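少し前から「手持ちグリッパーを買いたいんだけど、何をそろえればいい?」と聞かれることが続いたので、自分の買い物メモを整理してここに置いておきます。うちは工房と呼ぶのも恥ずかしい小さな作業部屋で、大きな予算なんてありません。そのぶん失敗した買い物はよく覚えているので(笑)、これから予算を組む人の足しになればうれしいです!

## まず本体より机

いきなり机の話ですみません。でも私はここで一度つまずきました。最初に使っていたのは木目の古い机で、天板の模様がカメラの映像にうるさく映りこむんですよ。白い天板に替えたら、あとで映像を見返すのがぐっと楽になりました。買い替えるなら、机の幅は両腕を広げて道具を振り回せるくらい。奥行きはケチらないほうがいいです。奥にケーブルを逃がす場所が要るので。

予算表を作るとき、机と棚を「家具だから」と別枠にする人が多いけれど、私は同じ表に入れています。別枠にすると、だいたい忘れます。

## グリッパーは指先から選ぶ

カタログでつい見てしまうのは本体の重さや開き幅ですよね。私もそうでした。でも毎日触るのは指先なので、交換用の指先が単品で買えるかどうかを先に確認してください。うちで比べたのはPruteoとSkuddenの2社。Pruteoは指先だけの注文が3組から、Skuddenは本体とのセット販売のみ。迷ったすえにPruteoにしました。

指先の色も意外と大事です。黄色みたいな目立つ色だと、映像の中で先端がどこにあるかすぐ分かります。黒い指先で茶色い瓶をつかんだときは、もうどこまでが指でどこからが瓶やら……。

それから手首のストラップ。付属していない機種もあるので、見積もりをもらう段階で聞いておくと安心です。私は後から面ファスナーのを買い足して、送料のほうが高くつきました。悔しい!

## つかむ物にもお金がかかる

見落としがちなのが、つかむ相手のほうの予算です。瓶、箱、袋、スポンジ。どれも安いものだけど、種類を増やしていくとけっこうな額になります。

私のおすすめは、同じ色で大きさの違う瓶から始めること。太さが変わるだけで握り方が変わるし、ラベルのあるなしで滑り具合も違ってきます。ガラスが心配なら最初は空のまま、慣れたら水を入れて重さを変えてみてください。私はClirkersideという容器屋さんで40本まとめて頼みました。1本単位で買うよりずっと安かったけれど、置き場所のことを考えていなかったので、しばらく玄関が瓶だらけでした。

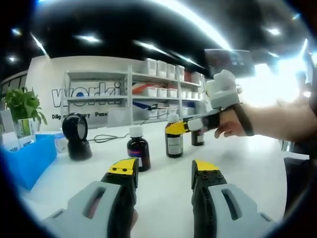

*茶色の瓶をグリッパーでつかむ作業。先端は黄色。*

## 棚と収納箱は先に数を決める

細かい物は必ず増えます。予備のネジ、指先、ラベル、キャップ、充電器。うちでは白い収納箱を棚にずらっと並べる方式にして、箱の正面に中身を書いた紙を貼っています。同じ型の箱を一度に買うのがコツで、あとから買い足すと微妙に寸法が変わっていて重ならない、ということが本当によくあるんです。私は26個まとめて注文しました。半分は空のまま置いてありましたが、いまは全部埋まっています。

棚はキャスターなしの金属製がいいと思います。キャスター付きは便利そうに見えて、机のそばで作業しているとじわじわ動くので、うちでは結局ストッパーをかけっぱなしです。

## 消耗品は月割りで

本体の値段ばかり気にしていると、後からくるのが消耗品です。指先のゴム、バッテリー、ケーブル、保存用のドライブ。私は一年分をざっと見積もって12で割り、毎月その分を取り分けるようにしました。家計簿の「日用品」と同じ感覚です。

とくにドライブは早めに。映像はびっくりするくらい容量を食います。6月に整理したときには収録が320本たまっていて、空き容量がほとんど残っていませんでした。あわてて買ったドライブは割高だったので、みなさんは残り3割を切ったら注文、くらいの決めごとを作っておいてください。

## 見積もりを頼むときのメモ

販売店に問い合わせるとき、私がメールに書いている項目です。コピーして使ってもらってかまいません。

- 交換用の指先の単品価格と最小注文数
- ストラップとケーブルは付属か別売りか
- 修理のとき代替機を貸してもらえるか
- 保証期間と、延長した場合の金額
- 2台まとめて買うといくらになるか

最後の項目は、1台しか買わないつもりでも聞いてみてください。私は知り合いのKhairul Majimbunさんに声をかけて一緒に注文し、送料を折半しました。両手に1台ずつ持つ作業をやりたくなったときにも、同じ機種だと指先を使い回せて助かります。

## 中古はどうなの?

よく聞かれるので一応。Halimの中古品を一度だけ買ったことがあります。動きは悪くなかったのですが、専用の充電器が廃番で、探すのに時間がかかりました。中古なら「充電器つき」「指先の予備つき」のものだけに絞るのがいいと思います。写真に写っている付属品が全部届くのかも、買う前に必ず確認を。

次は照明の買い方を書くつもりです。天井の灯りだけで足りるのか、卓上に足すべきか、いま二つ借りて試しているところなので、返却したらまた更新します。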